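Teaching by Hand: Notes for Week 2
Posted in January by the Pemora lab teaching staff
Reading time: 9 minutes

These notes go with Monday's session. They cover what was said, minus the part where the projector had its own ideas, plus some things we ran out of time for. Read them before you book a slot on the Tlapale arm, and please read the section on starting poses twice.

Where we left off

Last week we wrote a program to move an arm from one point to another, and most of you managed it. Then we asked you to make it pick up a paperback, and most of you discovered new feelings about paperbacks. A book is flat, floppy and slightly different every time you put it down. You can write rules for that, and people have spent good years of their lives doing so. The other way is to do the task yourself, record what you did, and train a policy to copy you. This is called learning from demonstration, or imitation learning, and the appeal is plain: you have been picking up books since you were small and have never once solved for your elbow angles.

Three ways to show a robot something

Kinesthetic teaching. You take hold of the arm and push it through the motion while it logs its own joint positions. Good points: whatever you record, the arm can reach, since it was there at the time. Bad points: your own body is in the camera view for most of the recording, two arms need more hands than you own, and everything comes out at the speed of someone moving a sofa. Try it once. You will learn a lot about friction.

Teleoperation. You hold a controller, or a smaller copy of the arm, and the real one follows. In our lab this means the Plirkard station. The recording has the right body, the right camera and the right delays in it, so the data is as close to deployment as you'll get. The cost is you. Without touch you will squeeze too hard, hover too long and develop a nervous little wiggle before every grasp. The policy will learn the wiggle. One of last year's policies still has it, and we've become fond of it, but it lost marks.

Hand-held grippers. You carry the gripper itself, one in each hand, and do the task with it in whatever room you like, with no arm present. Tracking gives the pose of each gripper over time, and the jaw opening is logged alongside. You feel the contact through the handle, so people work at something near a normal pace. What you lose is the guarantee that an arm could have done what you just did. Your shoulders are more generous than the Tlapale's, and you can also walk.

The rest of these notes deal with the third method, because your first assignment uses it.

Before you record

Decide what the task is, in one sentence, and write it down. "Pick up the booklet from the round table" is a task. "Tidy up" is a lifestyle.

Decide where it ends, too. A demonstration that stops with the object in the air teaches the robot to stand there holding it, which it will do with great commitment.

Start with the grippers in front of you, jaws open and forward, markers in view. Hold still for 2 seconds. Then go. At the end, hold still again before you lower your arms. A great deal of bad data is somebody scratching their nose with a gripper after the interesting part was over.
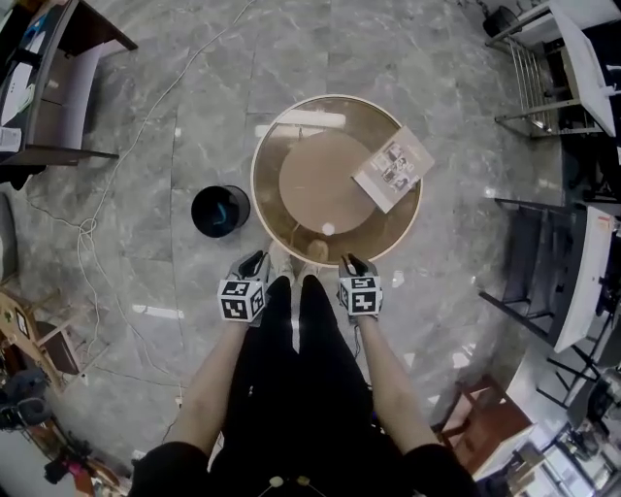

Figure 1. Both grippers held out toward the round table, with the marker cubes in view.

Markers first. Each gripper in Figure 1 carries a white cube with black square patterns on its faces. From a pattern of known size, a calibrated camera can work out where the cube is and which way it is turned. A cube is handy here because turning your wrist hides one face and offers another. Turn it far enough toward your own sleeve, though, and you have hidden the lot. The tracker will then either report nothing or report something imaginative. Nothing is better.

Next, look at the table. The top is brown-tinted glass, and a ceiling light is reflected across it. This matters if any part of your setup measures depth. Glass may come back as a hole, as the floor, or as whatever the reflection seems to be. A color camera has an easier life, but it still sees a bright streak that moves whenever the head moves, and a policy will happily decide the streak is important. If your task uses a glass surface, record it under more than one lighting condition and from more than one side. Do not fix the problem by putting a tablecloth on it, unless you plan to issue the robot with a tablecloth.

The booklet is the awkward kind of object we warned you about. Coming straight down on a thin thing lying flat leaves the jaws with very little to close on. People get around this by sliding it until an edge hangs over the rim, then pinching the edge. Do that if it comes naturally, but do it every time. A dataset where half the demonstrations slide and the other half scrape hopefully at the middle will average out into something that does neither.

Finally, the floor. There is a long white cable on it, with a loose coil to the left of the table. You'll be watching the grippers and not your feet, so walk your route once before recording and clear it.

How many demonstrations?

Everyone asks, and everyone wants a smaller number than the one we give. For the assignment: 20 clean demonstrations of one task, by one person, with the object moved between takes. The full Statance set that we'll use later in the course has 1,915, collected over a long stretch by people who now have very strong forearms. You aren't expected to compete with it. You're expected to find out why 20 isn't enough, and to say so in your report using evidence and not just tone.

Move the object by more than a token inch. Turn it. Put it near the far side, where you have to lean. If every take begins with the booklet in the same spot, you've trained an expensive tape recorder.

What to throw away

Keep everything on disk, but mark a take as rejected if the tracker lost either gripper while it was holding or approaching something, if you dropped the object and didn't recover it, or if you forgot the still part at the start.

Do not reject a take merely because it was ugly. A fumble followed by a recovery is some of the most useful data you have. The robot is going to fumble, and it would be nice if it had seen what comes next. Students with tidy handwriting find this section hard.

From your hands to the arm

The recorded gripper paths have to be replayed by something with joints. Run the reach check in the course toolkit before you train anything. It will flag the poses that the Tlapale can't get to and the moments where you moved faster than it can. In last term's batch almost 9 percent of takes failed, mostly from people leaning over the table at the end of the motion. If yours fail, raise the start pose or stand closer and record again. Slowing the file down afterward will fix the speed flags and nothing else.

Watch one replay in simulation all the way through. It's dull. Watch it anyway, with a finger near the key that stops it, so the habit is there when you move to the real arm.

For next time

Bring your takes, your one-sentence task and your list of rejects with a reason next to each. "Felt wrong" counts as a reason if you can point to the moment. Slots on the Plirkard station open after the session, and those who have read this far should know that the left controller sticks slightly when released. Allow for it, or your policy will pick things up beautifully and never put them down.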